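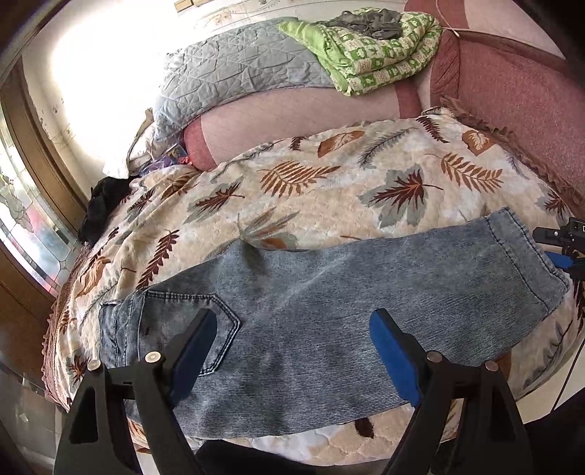
A Zenholm procura pessoas para dobrar e arrumar roupa em quartos de casas particulares, entre setembro e novembro. O trabalho faz-se em cima da cama do próprio quarto, tal como as famílias costumam fazer, sem mesas de apoio nem tábuas. Umas calças de ganga claras, estendidas em diagonal sobre uma colcha acolchoada com folhas estampadas, são um ponto de partida normal: a peça alisa-se, dobra-se e segue para a pilha. As mantas dobradas à cabeceira ficam onde estão, salvo indicação contrária.

O que se faz

Cada sessão dura duas horas e decorre numa só casa. A pessoa recebe um cesto de roupa lavada e seca e trata das peças uma a uma: calças, camisolas, toalhas, roupa interior, meias. Depois arruma tudo na cómoda ou no roupeiro, segundo a folha deixada pela família. Nalgumas casas pede-se também para fazer a cama – esticar a colcha, endireitar as almofadas, dobrar as mantas soltas.

Não se passa a ferro. Não se lava roupa. Peças com nódoas ou costuras abertas são postas de lado e anotadas na folha.

Condições

Há 20 lugares. Cada participante compromete-se com 10 sessões, marcadas de comum acordo, de manhã (a partir das 9h30) ou ao fim da tarde. O pagamento é de 832 euros pelo conjunto das sessões, em duas partes: metade depois da quinta, metade no fim. As deslocações são pagas à parte, mediante apresentação dos bilhetes. Quem desistir a meio recebe pelas sessões já feitas.

Quem se pode candidatar

Maiores de 18 anos, com ou sem experiência em lavandaria, hotelaria ou limpeza. É preciso poder estar de pé e inclinado sobre uma cama durante períodos de meia hora; há pausas entre eles. Canhotos são bem-vindos, temos poucos inscritos. Pessoas com alergia a pelo de animais devem dizê-lo na candidatura, pois em várias casas há gatos ou cães.

Pede-se roupa confortável, mãos limpas e sem creme, e que anéis e pulseiras fiquem guardados durante a sessão. Telemóveis em silêncio. Não se abrem gavetas que não constem da folha.

Formação

Antes da primeira sessão há uma manhã de preparação no armazém da Bodin, sala 114. Mostram-se as dobras usadas para cada tipo de peça e treina-se o preenchimento da folha. A presença é obrigatória e conta como sessão paga.

Como responder

Enviar nome, contacto telefónico, zona de residência e horários disponíveis a Esther Ogola, responsável pelas inscrições, através do formulário na página da Zenholm. Não é preciso currículo. As respostas seguem por ordem de chegada – quem ficar em lista de espera é avisado na mesma. As inscrições fecham quando os lugares estiverem preenchidos.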